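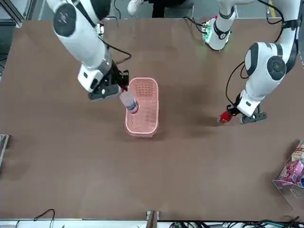
What does a table clearer do all day? Bottles go in baskets, baskets go on the trolley, and the table gets wiped until it's fit for the next lot.

Plultside is looking for two part-time table clearers for the Orus hall. The hall seats 700 when everyone keeps their elbows in, and on a busy Saturday it feels like more. People come for the concerts, the craft fairs and the Gondal quiz league, and they leave behind a truly remarkable quantity of half-drunk water.

**The work**

- Clearing tables between sittings and after closing
- Putting plastic bottles in the plastic baskets, with the tops back on — a basket with holes in it holds bottles very well and water very badly
- Taking full baskets to the back door and bringing empty ones back (the second half of this sentence is the part people forget)
- Wiping down, drying off, and peeling away whatever has been stuck underneath
- Handing in lost property, including single gloves

Last January we sent off 2,029 bottles for recycling. The month before it was 1,352, and we were rather pleased with ourselves until we found the rest behind the stage.

**You**

You can lift a full basket and walk with it without announcing that you're doing so. You are polite to people who are still sitting at a table you'd like to clear. You don't mind repetition, or you have a rich inner life. Experience is welcome but we'll show you where everything goes, and it will only move once or twice a year.

You must be 18 or over, as the bar stays open late.

**Hours and pay**

Evenings and weekends, shared out a month ahead. Shifts start at 4pm. Pay is by the hour, above the legal minimum, and the last half hour is paid even if you finish early. There is a hot meal on long shifts. It is usually pasta.

**Applying**

Write a few lines telling us when you're free and about any job you've done that involved tidying up after other people. Family counts. Leave it at the Plultside office, next to the Zadov bakery, or push it through the door if we're out. We don't need a CV, and please don't laminate anything.

We'll invite people in for a short trial shift, which is paid. Wear shoes you don't love.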